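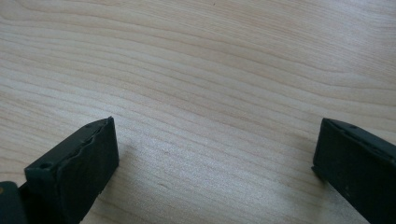
Prudora Institute of Applied Trades
Department of Packing and Light Assembly
Course 577: Bench Work and Small-Goods Packing
Handout 6: The Work Surface and the Single-Item Pack

Instructor: Josphat Were
Revised Dec 5, 2019

Purpose of the handout

Students are expected to read these notes before the practical session and to bring them to the bench. The notes cover the table as a working surface, the placing of containers and the handling of one small printed package. Cushioning, sealing and labels are covered in the March block and will not be examined with this unit.

1. Reading the surface

A packing table is chosen first for size and height, and its top is often given little thought. The top nevertheless affects how easily goods can be found, moved and checked. Students should examine three matters before work begins: color, pattern and condition.

Color. A pale top gives good contrast with dark or strongly colored goods and reflects enough light to show dust. White cartons and clear plastic are harder to pick out against it. Where most of the goods are pale, a plain dark mat may be placed over the packing area. The mat must lie flat and must not overhang the front edge.

Pattern. Wood grain is seldom even from one side of a top to the other. The lines may run in wide, open curves in one area and draw close together in another, so that the second area looks darker although the finish is the same. Students frequently mistake a dense patch of grain for a stain and attempt to clean it. Before applying any cleaner, follow the lines with the eye. Lines that continue through the darker area belong to the pattern. A mark that interrupts the lines, or sits alone between them, should be inspected by touch.

Condition. Small specks fall into two groups, loose dirt and defects in the surface. A dry cloth passed once over the speck will usually decide the matter. If the speck remains, draw a fingertip across it. A raised point can scratch a printed carton and should be reported. A pinhole with a smooth rim may be left in service and entered on the bench sheet by position, for example "top center, pinhole."

A printed wood-grain finish and solid wood may look alike from standing height. The edge of the top and the underside are better guides than the face. Students are not required to name a species from the face alone, and answers that do so without support will not receive credit.

2. Corners, edges and openings

Rounded corners are preferred at stations where operators pass on both sides. They reduce bruising and do less damage to cartons carried past the table. A rounded corner gives a poor reference for squaring a box, however, and alignment should be made against a straight length of edge.

A cable opening near the back of a top is part of the work surface and must be allowed for in the layout. Small inserts, caps and folded leaflets can fall through it. Either keep the opening outside the packing area or fit a cover. A container should not be stood over the opening, where it may rock.

3. Layout for a single-item pack

The standard layout in this course has a receiving container at the back, near the middle, and a clear area in front of it. Goods enter from the side. The clear area is used for turning and checking the item and must stay free of tools, spare packages and paperwork.

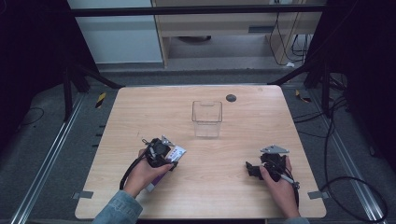

Figure 1. Light wood-grain tabletop with an empty clear container at the back and a small printed package at the left.

Students should note how much of the top remains open between the package and the container. At stations of the Trostberg pattern, used in our second room, the open area is narrower, and the item is turned before it is brought over the table.

Clear containers allow the contents to be checked from the side without lifting anything out. They also hide their own edges against a pale top. The operator should learn the height of the rim by placing the first item slowly. A container with a notch or slot in one side should be set with that side in the same position for every pack in a run.

4. Handling the printed package

Small printed packages are light and their faces mark easily. The following procedure applies to all packages in the Skirkberg practice set.

Hold the package by two opposite sides, with enough pressure to prevent slipping. The panels must not bow inward.

Identify the main face, the ends and the opening end. On a carton printed in more than one color, the end panels often differ from the face and may be used to keep track of direction.

Bring the package over the clear area and turn it until its long side is parallel to the long side of the container.

Lower it past the rim. Do not drop it.

Release both sides together and withdraw upward. A package released on one side first will tend to rotate and come to rest at an angle.

If the package comes to rest at an angle, lift it and repeat the placing. Pushing it down with a fingertip is recorded as a fault.

5. Practical exercise

Each student will complete 60 placements at one station. A placement is accepted when the package lies flat, its main face is up and no corner has been crushed. The container is emptied after each placement and returned to the same position on the table.

Results are entered on the Seppälä sheet, one line for each placement, with the reason for any fault written in full. Abbreviations are not accepted. The department holds almost 3,000 completed lines from earlier groups, and a selection will be available for comparison during the review hour.

The condition of the table top is to be entered at the start and again at the end of the exercise. New marks must be described by position, size and feel. "Scratched" is not a sufficient entry.

6. Questions for written preparation

Explain how a dense area of grain may be told apart from a stain without the use of a cleaner.

State one advantage and one drawback of a clear container on a pale table.

Draw a plan of a station with a cable opening at the back right. Show the container, the clear area and the side from which goods will enter.

Describe what is likely to happen when one side of a light package is released before the other.

Answers should not exceed one page in total. Submit them to the department office before the practical session, with the course number and station number written at the top.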